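In Defense of the Cardboard Tray

February 11, 2018

I have owned, at various low points, a leather portfolio, a label maker, a set of nesting acrylic drawers and a subscription to Stumudine, a piece of software that promised to hold my whole working life in colored bubbles. All of them are gone or in a closet. The thing on my desk that still does its job is a cardboard tray with slots in it, the kind of object a moving company would throw away without asking.

My position, which has made me unpopular at lunch, is that most offices would run better if the things people needed to keep in order were written on cards and stood on edge in a box. I don't say this out of love for the past. I have no typewriter. I have been offered a fountain pen and I gave it back. I simply spent a good part of last November looking for a list of suppliers that three people had each "put somewhere," and by the end of it I was in a mood to listen to cardboard.

The list, when we found it, was in a shared folder called New Folder. Inside that was another New Folder. I have since been told this is a normal structure and that I should have searched for it by name. I did search for it by name. Its name was "untitled 18."

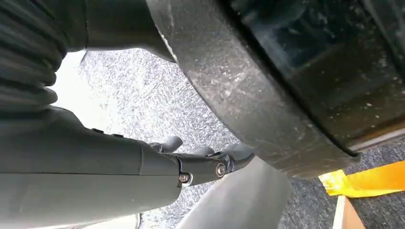

Nobody has ever lost a card that way. You can lose a card, of course, but you have to go to some trouble. It has to slide under the desk, or get used to steady a wobbly table leg, or ride home in a coat pocket and go through the wash. These are losses a person can picture and even feel a little guilty about. A file that "didn't sync" leaves you with no one to blame and nothing to look under.

People who hear me out this far usually bring up space. I work on the second floor of the old Mkhize building, where the desks are pushed up against each other and every flat surface has been claimed by something with a plug. I have measured my own share of the wood, and after the keyboard, the phone, the cup and the cables I am left with an area suitable for one sandwich. So I take the point about space seriously. But a tray of cards standing on edge takes up less of the desk than the same cards lying down in the heap they would otherwise form, and the heap grows sideways. I have seen a heap reach a neighbor's mouse pad and be treated, after a week, as having a right to be there.

Standing up is really the whole trick. Put a stack of paper flat and you own the top sheet. Everything underneath is geology. Stand the same stack on edge and you can walk your fingers along it, stop, tip two of them forward, and there is what you wanted. It takes no password. It doesn't ask whether you would like to be reminded about this card later.

The makers of desk goods understand this, and it alarms them, so they sell the idea back to us in better materials. I have a catalog here from a company called Vedine, whose walnut card rest costs 200 dollars and holds, if the drawing is to be trusted, fewer cards than the lid of a shoebox. A competitor, Tesitz, has a brushed metal one with felt feet. The felt feet are there to protect the desk from the metal, a problem cardboard solved by being cardboard. I read both pages twice and found no mention of what you were supposed to write on the cards. I suspect the buyers don't write on them at all, and that somewhere there are a great many walnut card rests holding blank cards at a handsome angle.

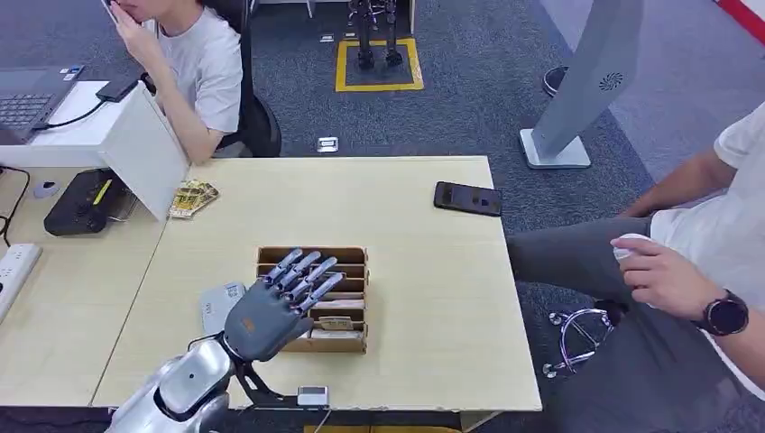
I would go further and say the cheapness helps. I am not afraid of my tray. When a slot was too narrow I widened it with scissors and was slightly ashamed of the result for the rest of the afternoon, and then I stopped seeing it. I have written on the side of it in marker, crossed that out, and written something else. When the corners go soft I will fold up another one. Nobody widens a slot in walnut.

Cards also have the great virtue of running out of room. Mine hold the supplier's name, what we buy, who to call and one grudge. If there are two grudges I have to choose, and choosing has done a surprising amount for my temper. The spreadsheet that the cards replaced had 29 columns, among them "Notes," "Notes 2," and "Other notes (see Notes)." It also had 1033 rows, and I would like to meet whoever was proud of that, because when I copied out the suppliers we had bought anything from in living memory, they fit in the tray with a slot to spare. The rest were duplicates, dead companies and a dentist.

There are fair things to say against me. Two people can't use the same card from different cities. A card will not add itself up. If the roof leaks I will be standing there with a hair dryer while my coworkers finish their coffee, and they will enjoy it. I also admit that I back up the tray by taking pictures of the cards with my phone, which I do quietly, facing the wall.

And there is the matter of other people's hands. A tray sitting in the open invites riffling. Visitors who would never touch your laptop will flip through your cards while they talk to you, and they put things back one slot over, with total confidence. I have lost more order to friendly conversation than I ever lost to the software. My only defense is a bright divider at the front that says PLEASE ASK, and so far what people have asked is where I got the divider.

I cut it out of a cereal box.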